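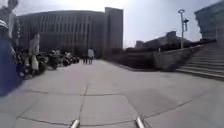
*Scooters and motorcycles along the left side of the Pledanum, Sudari.*

The council wants to move the scooters off the Pledanum. I think it should leave them where they are, mark the bays properly and spend the money on something else.

The plan, put out for comment on January 1, 2019, would turn the strip of paving beside the road end into a planted border and send riders to the Steyn car park. The riders have until the end of February to object. Most of them work or study in the buildings at the far end, and as far as I can tell few have read the notice, as it was pinned up inside the library porch.

I walk across the Pledanum twice a day and I don't own a scooter. I have no quarrel with people who do. They park in a row at the edge, they get off, and they walk the rest of the way like everyone else. The middle stays clear. In a town where cars are left on pavements as a matter of course, that is better behaviour than we usually get.

The case against them is mostly about looks. The consultants' report uses the word "clutter" 16 times. I accept that a long line of handlebars and mirrors isn't as pretty as a flower bed. But a square in front of working buildings has to take in the things people arrive on, and it is better to have them in a line at the side than chained to railings all over the place.

The Steyn car park is the other half of the plan and the weaker half. It takes almost 20 minutes to walk from there to the Pledanum, part of it along a road with no footway. It has 48 spaces for two-wheelers, and these were already full when I went over to look. A nurse finishing a late shift is not going to do that walk. She will leave her scooter on the grass verge behind the kitchens, where the bins go out, and in six months we will be reading another report.
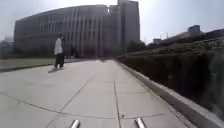
*The walkway next to the lawn, on a bright day.*

What the Pledanum does lack is shade, and I wish the plan had started there. The slabs are pale and throw the light back at you. In the hot months people cross quickly with their heads down or go round by the back lane. There is a strip of grass running along the left side and it would take a row of decent-sized trees without losing any of the paving. The report gives trees a single paragraph and says they would "interrupt the vista". I have lived in Sudari a long time and have never heard anyone mention the vista.

The paving itself is good. It was laid in large slabs by people who knew their job, and it is wide enough for a graduation crowd or a market. I would be sorry to see it dug up along the edge to make way for planting that has to be watered by hand. Ernden did this to its station square. The beds there were full for one summer and have been gravel ever since, and the scooters came back and parked against the kerbs of the beds.

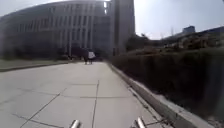 Joanne Lockwood wrote to me after I raised this at the residents' meeting, and her view is that I am being too soft: riders who start at the edge will creep inwards, a walkway is for walking, and she has twice had to wait with a pushchair while somebody backed a motorcycle out across the slabs.

I take the pushchair point seriously. The row has no markings, so each rider decides how far to stick out, and a careless one sticks out a lot. That is an argument for a painted line. A line is cheap. It could be done in a morning, and it would give the wardens something to enforce, which they don't have at present. As for creeping inwards, I haven't seen it happen, though I would back her if it did.
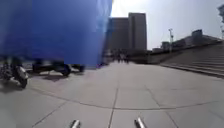

## What I would ask for

Keep the parking on the side where it is now. Paint the bays, all at the same angle, with a solid line in front that no wheel may cross. Leave a gap of 2 metres at each end so that anyone coming off the road with a pram or a wheelchair can get through without going round the whole row.

Put the planting money into trees on the grass strip, and ask the gardeners which kind before the order goes in. Put a copy of the notice out by the scooters, at a height where a person taking off a helmet will see it.

Comments go to the planning desk at Sudari town hall, in writing. I have sent mine.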